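Bench Safety Working Group
Minutes, 2022-01-08
Location: Granside, upstairs room
Chair and minutes: Ayantu Dinsa

1. Previous minutes
Accepted with one correction. The Purnby cell is covered by the shared stop circuit; the Tanguy cell is still on its own button.

2. Draft rules for shared arm benches
Draft 4 was read through clause by clause. Changes agreed:

Clause 2.1. Speed limit during hand-guided work to be written in mm per second only. The percentage figure is dropped, as the two controllers scale it differently.

Clause 2.4. Heated tools on a bench must be unplugged at the wall before the arm is enabled. Switching off at the tool does not count. Kultis asked for an exception for soldering stations with a fixed holder – not agreed, may be raised again in July.

Clause 3.2. Cords and cables to be kept out of the reach of the gripper at full opening. The wording "where practical" is struck out.

Clause 3.5. Small loose items such as zip ties go in a box or tray before a run starts. Discussion on whether this applies to items that are part of the task. Agreed that it does not, provided they are listed on the run sheet.

Clause 5. Run sheets to be kept for 85 days. No change.

3. Wall clearance
Current rule asks for 13 cm between the gripper and any wall during automatic moves. Purnby would like less for tasks at the back of the table. Left as it is until they send their stopping distances. Scuff marks on walls are to be noted in the bench log with a date, even when the cause is not known.

4. Training
Five people still need the refresher. Sessions will be held at Tanguy. No arm access after the end of the month without it.

5. Actions
AD to circulate draft 5 with the clause 2 and 3 changes.
Purnby to send stopping distances.
Tanguy to give a date for joining the stop circuit.

6. Any other business
None.

Attachment
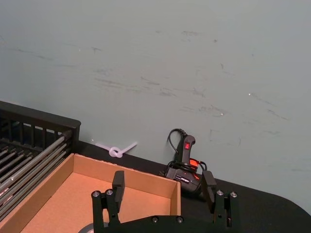
Bench with glue gun, cord and zip tie near the open gripper (clauses 2.4, 3.2 and 3.5)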